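Varndale hand-held gripper work: progress report to Nenora
Prepared by Delia Arancibia, 3rd May

Spending is on plan. The demonstrations are not, and I would ask you to read the headline number with care.

We have recorded 277 demonstrations of the box task since February. Javiera Acuña has gone through them and set aside 123 as unusable. The fault is the same in all of them: the opening width logged for the left gripper drifts away from its true value during a session, so that the log says the jaws are shut when they are still apart. A robot trained on that would push on a lid it believed it was holding.

Honorato, who supplied the grippers, put it down to operators squeezing too hard. I do not believe this. The same people use the right gripper, and its log is clean. Their second answer was a software update, which we fitted. The drift came back after 30 demonstrations.

Work at the table, compartment box open and closed: 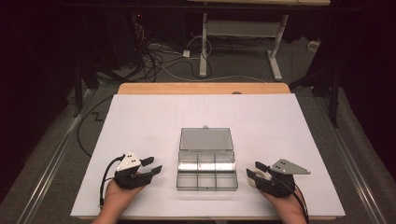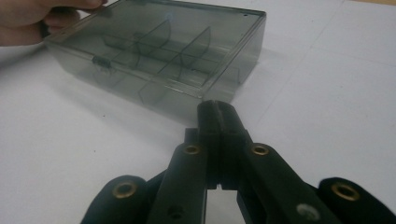
Javiera suspects the cable. When she bends the left one close to the grip, the reading jumps — not every time, which is why the bench check missed it. It is a better explanation than either of Honorato's, but it is still a guess until we have swapped the cables over and seen whether the fault moves with them.

The safety side bothers me more. The arm at Taltitz was due to run on this data and has no check of its own on jaw width. I have stopped that trial. It should not restart on the supplier's word.

We promised you 200 good demonstrations by this report and have 154. I am not offering a new date yet. Swapped cables first, then a full session on each gripper, then a date.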